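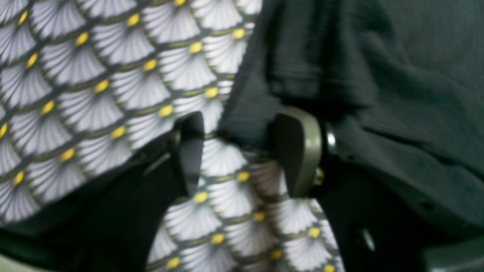
How do I get pants to stop coming out of the dryer wrinkled?
Asked by Faith Lema, 5/25/22

Hi all! I started a front desk job in April and have to wear dress pants every day, which I'm not used to at all. I own 2 pairs and I wash them together on normal, then dry them with the towels. They come out looking like I slept in them. I really don't want to iron every night (the board lives behind the water heater and it's a whole production getting it out). Any ideas?

3 answers

Caroline Tanui
Congratulations on the job! First thing, take those pants away from the towels. Towels hold water forever, so your pants are baked long before the load is finished, and they get all twisted up in there too. Dry them by themselves on low and pull them out while the waistband is still a tiny bit damp.

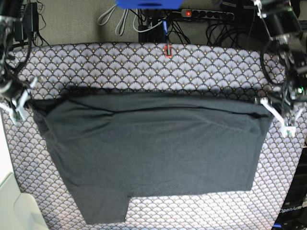
Then smooth them with your palms, waistband first and down each leg, and match up the inseams before you fold or hang them. I hang mine upside down by the hems and the weight does the rest. My mother did it that way with my dad's work pants, and I don't think she ironed a pair after 2000, bless her.

drindgate_dad
steam from the shower

Guest
Check the tag first. Mine said line dry and I'd been ignoring it for a year, oops. Less spin helps a lot too, if your washer lets you change it.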